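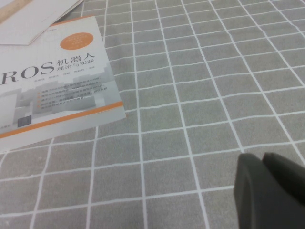

Caring for Fabric Tablecloths on Study and Reading Tables

A fabric tablecloth protects a shared table from scratches and softens the noise of books, keyboards and cups being set down. It also collects dust, crumbs and pencil marks, and it requires regular attention. The following guidance applies to printed cloths used on reading and homework tables, including checked and grid patterns in grey and other neutral colours.

Before cleaning

Remove all books, papers and chargers from the table. Paperbacks should be stood upright on a shelf or laid flat with nothing on top. A paperback left partly over the table edge will bend along the spine, and a pale cover will pick up ink or newsprint from whatever is placed against it. Wipe covers with a dry microfibre cloth only. Household sprays dull the coating and may lift the print.

Weekly care

Shake the cloth outdoors, then brush it in one direction with a soft clothes brush. Fresh spills should be blotted from the outer edge inward with a white towel. Coloured paper napkins are not recommended, as the dye can transfer to light lines in the pattern.

Washing

Consult the care label first. Where machine washing is permitted, wash at 30 degrees with a mild liquid detergent and no bleach. Fill the drum no more than halfway. Ballpoint ink should be treated beforehand with a small amount of rubbing alcohol on a cotton pad, tested on the hem. Grease from snacks responds well to dish soap left on the mark for 30 minutes.

Drying and smoothing

Hang the cloth over two parallel lines so that the weight is shared. A grid print shows every wrinkle, and lines that have dried crooked are difficult to correct later. While the fabric is still slightly damp, pull it gently at opposite corners until the pattern runs straight. Iron on the reverse side at low heat.

Returning the cloth to the table

Allow 60 minutes after ironing before replacing books. Align one printed line with the long side of the table and smooth outward from the centre. If the cloth slides, place a thin non-slip underlay beneath it, trimmed 2 cm short of the table on all sides.

Sun damage

Cloths near a window should be turned end for end every month. The same light yellows paper and fades printed covers, and books in regular use should be returned to the shelf at the end of the day.

Page maintained by Pei-shan Mak, Household Information. Last reviewed in November.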